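Storing stemware on a scroll-arm rack

A countertop rack holds wine glasses upside down by the foot. Dust stays out of the bowl and the rim touches nothing. Check the clearance before loading: the lowest rim must hang clear of the base.

1. Set the rack on a level surface. Press on the end of each arm in turn. If the base rocks, fit felt pads under it.

2. Polish the glasses with a lint-free cloth and hang them one at a time. Hold the glass by the foot, bowl down, and bring the stem in toward the center post. Keep the bowl off the scrollwork.
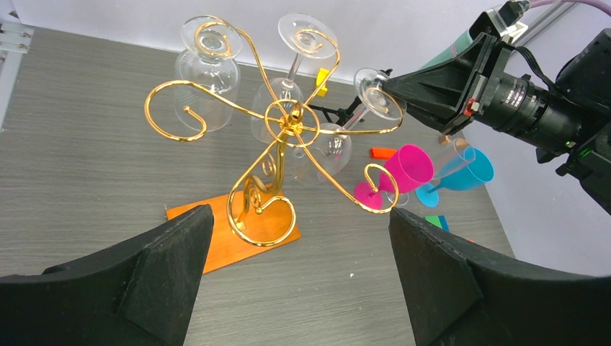
3. Lower the foot into the curl until it is supported, then let go slowly. A foot that sits on one edge only will slide. Lift it out and reseat it.

4. Spread the load. With 3 glasses on a multi-arm rack, leave space between the bowls and check that they do not touch when the base is nudged.
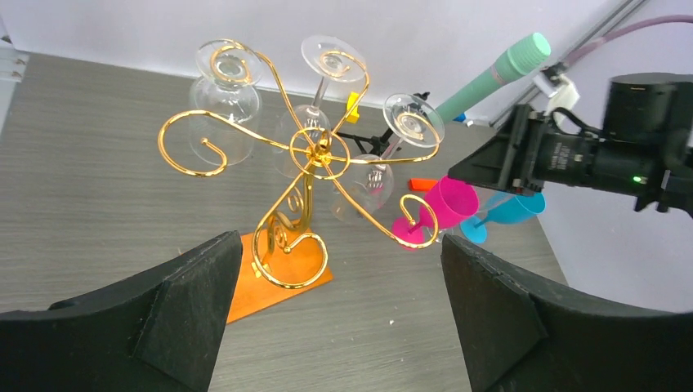
Three clear glasses hung by the foot; pink and blue plastic ones on the table.

5. Wipe the wire with a dry cloth every 7 days. Do not use abrasive cleaner on a gold finish.

Naomi Sang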